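How the Rira Teaching Kit Works

Some robots learn by copying people. The Rira kit, sold by Cistow, lets a person show a robot how a job is done.

What you get

The kit has two grippers that you hold, one for each hand. A gripper is a tool with two jaws that open and close, a bit like big tweezers. It has a small camera on it.

What it records

The camera films what the jaws do – picking up, holding, letting go. Each short film is called a turn. The starter set comes with 822 turns already made, so you can see what a good one looks like.

Small things are hard

Jewelry is tricky for robots. A pendant is small and a chain bends every way, so one gripper can hold each.
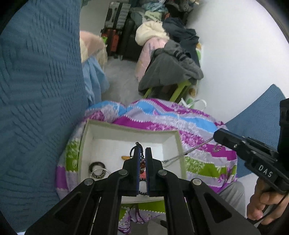 How much practice?

A robot needs lots of turns. Cistow suggests 1,310 for one job.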